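Hirncombe Packing Room: Divider Trays and Benches

Photo page, posted 11 Mar 2022
Text: Tincuța Gavrilă. Layout notes: Armindo Paiva.

The room at Hirncombe is used for sorting and packing small boxed goods before they go to the Ovstead store. Most of the stock is spare parts in retail-size packages, with some bagged items. Room rent and carton purchase are covered on the Vandis costs page and are not repeated.

Readers of the August page asked mainly about the cardboard dividers and the floor. Both are covered below, with the working notes that go with them. Click a picture for the larger version.

1. Divider tray on the bench

Brown corrugated cardboard, slotted into a grid of small rectangular compartments. Two small packages are in place at the upper left, one in front of the other; the rear one has a tan and white label. The tabletop is a pale wood-grain finish with a white edge band, and a second table is butted up to it on the left. The seam between the two tops runs at a diagonal. 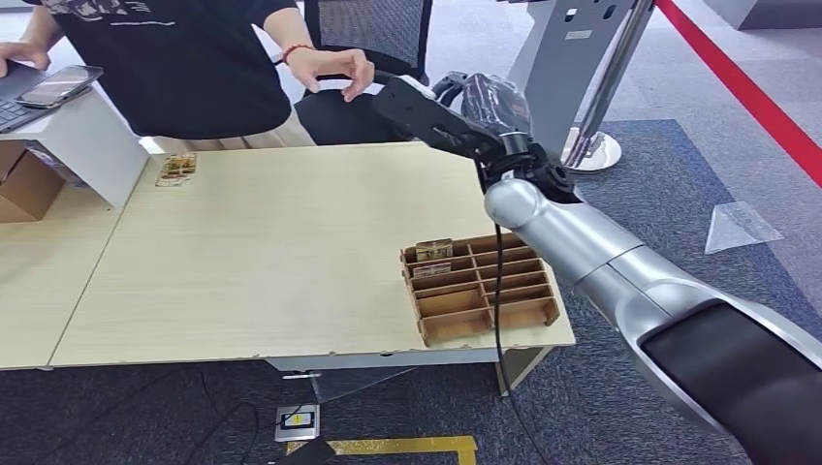

2. Notes on the dividers

The dividers arrive flat, in bundles of 100. The strips are cut with half-depth slots and push together by hand. Open all the long strips first, lay them on edge, then drop the short strips in from one end. A set that has been flattened and reopened several times goes soft at the slots and will lean. Pull it and use it for void fill.

Divider sets are used on the bench as a sorting tray and afterward go into the outer carton. The same set serves for both where possible. If the contents are heavy, the set should go into the carton first and be filled there. Loaded dividers have no floor of their own, and a lifted set will drop whatever is in it.

Filling order is from the far corner toward the packer, one row at a time. Labels face up, or face the packer if the package stands on end. Shafiq Cassim prefers to fill by column, and this is fine as long as the person checking is told. Mixed order within one tray is the usual source of a miscount.

Oversize items do not go in the grid. Bagged goods in film or plastic are packed last, on top of a flat sheet, because the bags slide and will work their way under the strips. Torn bags go back to Ifeanyi Chukwu with the part number written on masking tape.

The last order was 1,000 sets. After the first 177 had been opened, 5 were rejected for slots cut too shallow. The supplier replaced them without charge.

3. Notes on the benches

The benches are light tables with metal legs. They are not fixed to each other or to the floor. When two are pushed together, check the height at the seam with a flat carton: if it catches, turn the foot on the lower table. A step at the seam is enough to tip a small box over when a tray is slid across.

Keep the outer cartons off the bench while sorting. The working area needs to take one tray and one stack of incoming stock, with room to turn the tray. Trays are turned more often than they are moved. Square to the edge is neater, but at an angle the far corner is easier to reach for a person of average height.

Tape guns hang at the end of the bench, on the wall side. Marker pens are kept in a mug, caps down.

4. Floor

The room has carpet throughout. For packing work this has one advantage: a dropped box seldom dents at the corner. Against that, a cart with small casters pulls to one side on it, and cardboard dust settles into the pile and does not sweep out. Vacuum at the end of each packing run, with the brush head raised. Esmaeil Zamani has priced a hard mat from Uzor for the strip in front of the benches. No decision yet.

Small labels that come off their backing are hard to find on a speckled surface. Check under and behind equipment before vacuuming, including any cables that lie on the floor.
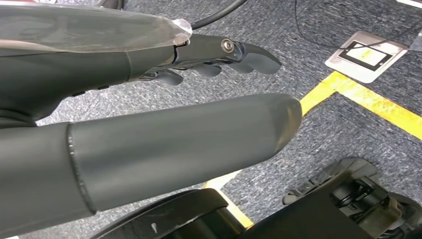 Gray speckled carpet, fine pattern, at floor level.

5. Still to do

Trim a test set of dividers to fit the shallow Ovstead carton.
Replace the worn foot on the left bench.
Measure the strip for the mat, wall to door.
Reprint the part number sheet in larger type.

Corrections to the text can be sent to Armindo Paiva. The earlier photo page from August stays up until the new divider sizes are confirmed.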